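Botton two-arm practice guide + checklist cards, reviewed

Posted 17th April by Anikó Veres

Bought this for our team, used it for a few weeks, writing it up fast before I forget the details. Short version: good rules, annoying binder, one section I'd rip out.

What you get. A spiral book, a set of wipe-clean cards, a sheet of floor tape templates. Covers two-arm robots doing household jobs in rooms people live in. Laundry, bedding, dishes, closets. No factory stuff at all. If you want fence heights go buy something else.

We run two arms on clothes, mostly shirts and hangers, in a furnished bedroom. So that's what I tested it against. Kitchen cards I only skimmed.

The good

Pre-run card is the best thing in the box. One side, seven lines, big type. Stop button in reach of the person watching. Walk path clear. Cables checked end to end. Speed cap set. Grip limit set. Who is calling start and stop. Log open. We were doing maybe half of that before, and not in any order. Now it gets read out loud every time, takes no time at all, and I've stopped hearing "wait, who's on the stop."

Cable page is solid too. Leave slack for the full reach of the wrist, not just the reach you plan to use. Tug test before power. Don't route over a bed edge where sheets can grab it. Sounds obvious, we had it wrong on one side.

Labels. The guide wants every hand and wrist unit readable without taking anything apart, and the ID written in the log before the run. Ours have a barcode on the front of the wrist so this was free. If you swap hands a lot, do it. We lost a whole afternoon in December to a log with no hand ID in it.

The part I argued with

Section 4, soft goods. It says one arm holds, one arm works, never both pulling at once. Fine for towels. For a shirt on a hanger it's too strict, you need some tension to get the shoulder to sit on the wood. Chraibi on our team wanted to follow it to the letter, I didn't, we tried it both ways. Ended up with: the pinching side keeps hold at the shoulder, the other hand stays open near the opposite sleeve, and only one is allowed to close at a time. Any time both have to close, speed drops to the lowest setting and someone says so out loud.

Also pinch the shoulder fabric away from the collar. The guide does say this but it's burried in a footnote. Should be on the card!! Collar pulls stretch the neck and then the hanger slips out and you start over.
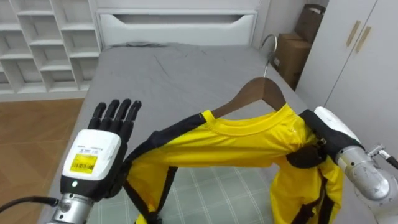

Room setup

Three pages, decent. Keep boxes and bags out of the swing, doors shut on anything with doors, nothing tall between the watcher and the arms. Bedding pulled flat so a dropped hanger doesn't hook it. Tape the reach line on the floor. The templates are OK on wood floors, didn't stick great to the rug in the hall.

It wants a bright garment for the first runs so the watcher can tell sleeve from background. Agree. Gray shirt over gray sheets is asking for trouble.

What bugs me

The binder. 165 pages and the rings pop open if you look at it wrong. Index is bad, "hanger" isn't in it. The force table has one column in different units from the rest, easy to miss, somebody is going to set a limit wrong off that page. Wrote to Botton, got a corrected sheet back, but it should ship with the thing.

The section on "household acceptance" is fluff. Skip.

And the price. $600 for paper. The Tatex one is cheaper, and the book is nicer to read, but no cards, and the cards are what people use. If Botton sold just the cards I'd tell everyone to get those and be done.

Who its for

Small teams, real rooms, more than one person sharing the rig. If you work alone you'd probably get by with the pre-run card and the cable page. Not a replacement for your own risk assessment, the guide says that on page one and they're right.

4 out of 5. Would be higher with a proper binding and that table fixed. Keeping it.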